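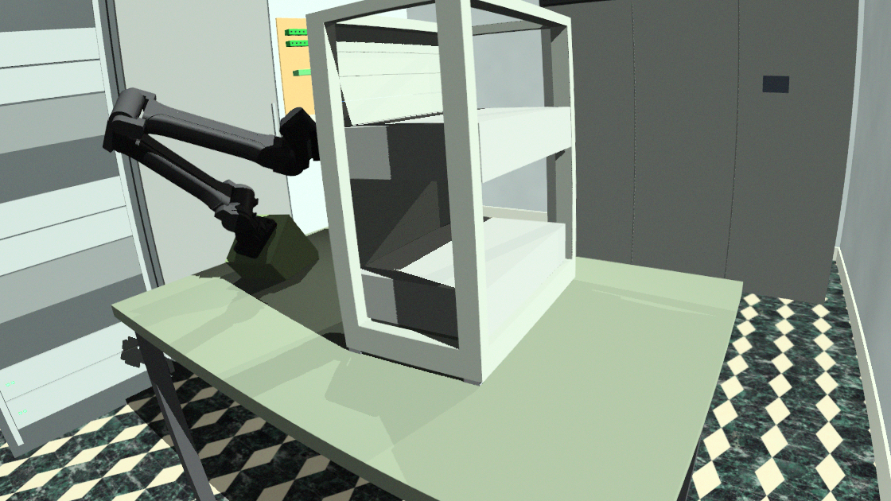
Can a robot do my chores yet? And other things people ask me

Updated Sep 2, 2023

Can I buy a robot that tidies the house?
Nope, sorry! You can get one that vacuums, and plenty of us have. Picking up socks, wiping a shelf, putting the good bowls back where they live... I haven't seen anything I'd pay for.

Why is putting stuff on a shelf so hard?
Because a shelf is a box full of things to bump into. An arm has to get its wrist in past the posts, stay under the shelf above, let go, and back out again. You and I do it while talking on the phone.

Why do they practice in simulation?
It's cheap, and dropped plates don't need sweeping up. The small team at Harnier told me they ran 1522 simulated tries at one shelf task in July, and 864 of them worked. I was impressed until I pictured the rest as my dishes.

So if it works on the computer, it'll work in my kitchen?
Not always. Real shelves wobble, real light changes, and real jars are sticky (mine are, anyway). When they moved to a real shelf they got 39 good tries out of 80.

What about shops and factories?
Better news there! The Bidlow parts shop keeps its bins in the same spots every day, and an arm can manage a lot when nothing moves. Ask it to restock a messy back room and you're in trouble again.

When should I ask you again?
Next summer, maybe? I'd love to be wrong and hear it's sooner. For now I'm still unloading my own dishwasher.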